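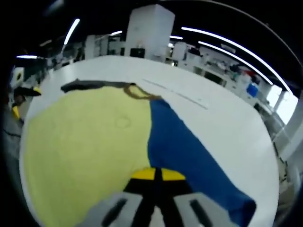 Wendgate Garment Care – Support
Ticket: Blue dye transfer onto yellow panel, two-color garment
Status: Resolved
Opened by: Meron Weldu
Assigned to: Zewditu Worku
Site: Ustbridge

Problem as reported
Customer garment, yellow and royal blue. Faint round mark near the middle of the yellow panel. Customer believes the blue has run. Asks for a second wash at a higher temperature.

09:10 – Zewditu Worku
Please do not rewash yet. Lay the garment flat on the white table, yellow panel smoothed out, and check the seam between the two colors. Dye transfer normally starts at the seam and fades outward. A closed round mark away from the seam points to something else.

09:45 – Meron Weldu
Laid out. No blue along the seam on the yellow side. The mark is circular and has no color that I can see, only a change in the surface. The cord I can't remove without asking the customer.

10:05 – Zewditu Worku
Leave the cord on. Do a rub test on the blue: damp white cotton, 20 strokes, inside of the hem. Then the same on the yellow, next to the mark but not on it. Report both cloths.

10:40 – Meron Weldu
Blue: slight tint on the cloth, very pale. Yellow: clean. I pressed the blue corner by mistake before the test, low heat, no change.

11:15 – Amanuel Nigatu
Checked the intake sheet. Garment was spot-treated at the counter with Fontes remover before it was tagged. The sheet gives no rinse. Fontes leaves a ring if it dries in the fabric, and we have had 2 of these from the same counter since December.

11:30 – Zewditu Worku
That fits. Treat as a remover ring:
1. Place the yellow panel face down on a dry towel. Keep the blue folded back off the towel.
2. Wet from the reverse with cool water, starting outside the ring and working in.
3. Blot. Do not rub.
4. Rinse the whole yellow panel, not just the mark.
5. Dry flat on the table. Do not hang – the blue will drain across the seam.
Cancel the hot rewash. With any tint at all on the blue cloth it would cause the fault the customer is complaining of.

14:20 – Meron Weldu
Steps 1 to 5 done. First pass left a trace on one side of the ring. Repeated step 2 and it cleared. Now drying.

16:50 – Meron Weldu
Dry. No mark under the window or under the lamp. Seam still clean. Pressed yellow only, through a cloth.

17:05 – Zewditu Worku
Closing. Cause: spot remover not rinsed at intake. No dye transfer found. Amanuel to add a rinse line to the intake sheet. Customer to be told cool wash only.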